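Bisby Textile Care – Production Technician, Linen Inspection and Mending (Full-Time)

Position summary

Bisby Textile Care processes table linen, napkins and uniforms for restaurants, hotels and catering companies. The Linen Inspection and Mending section receives finished goods from the flatwork line, grades them against each customer's standard, and routes them to packing, rewash, mending or discard. We are hiring for 2 positions in this section, both on the day shift.

The technician reports to Jade Kowalchuk, Section Lead.

Duties

Inspect napkins, tablecloths, aprons and bar towels under standard lighting and grade each item A, B, rewash or discard.

Identify stain type (protein, oil, dye transfer, rust, scorch) and attach the matching rewash ticket. Items with rust or dye transfer go to the stain bench and are not returned to the general wash.

Repair hems, corner seams and small holes on a straight-stitch machine. Darning is used on customer-owned linen only. Rental stock with a hole in the center panel is discarded.

Replace missing buttons and snaps on chef coats. Match by diameter, hole count and color. A substitute may be used when the original is out of stock, provided all buttons on the front closure are changed together.

Record grades and repairs in Dernach, the plant's production tracking software. Entries are made per batch, before the batch leaves the table.

Clean and oil the assigned sewing machine at the end of each shift and report needle breaks in the log.

Production standard

After training, a technician is expected to inspect 500 napkins per hour at an acceptable error rate. Tablecloths and garments are tracked separately and carry no hourly figure. The error rate is measured by reinspection of a sample drawn by Khadija Shawky, Quality Control. New technicians are not measured against the standard during the training period.

Required qualifications

High school diploma or equivalent.

Working knowledge of a straight-stitch industrial machine, including threading, bobbin winding and tension adjustment.

Normal color vision, with or without correction. A short color-matching test is given at the interview.

Ability to stand for most of a shift and to lift bundles of 30 pounds from cart to table.

Ability to read and write English well enough to complete tickets and batch entries.

Preferred qualifications

Prior work in a commercial laundry, alterations shop or garment plant. Experience with overlock machines is useful – the section has one and it is in frequent use. Spoken Spanish or Arabic is an advantage on this shift.

Schedule and pay

Monday through Friday, with an unpaid meal break and two paid rest breaks. Saturday work is offered during the holiday catering season and is paid at the overtime rate. Pay is hourly and depends on experience; the range is given at the first phone call. Health coverage, paid vacation and a shoe allowance begin after the probationary period.

Training

Training is given on site by Sajib Fakir and covers grading, stain identification, ticketing and machine care. Sewing skill is assessed on the first day, and applicants who need extra time on the machine will receive it. Small pieces are sorted by hand at a table with a compartment organizer, a metal tray and a woven basket.
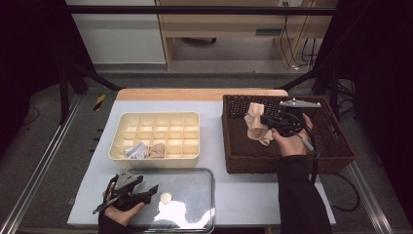 Page last changed: 1 December 2023

How to apply

Send a resume or a completed plant application form to Essam Berrada, Personnel Office. Forms are available at the front desk and may be filled out there. State the position title and the earliest possible start date. A cover letter is optional.

Applicants selected for interview will be asked to complete a bench test consisting of one hem repair, one button replacement and the grading of a mixed stack of napkins. Materials and a machine are supplied. Applicants may bring their own scissors and thimble.

Current employees applying for transfer should notify their supervisor first and use the internal form. Transfers keep their seniority date.

Both positions remain open until filled.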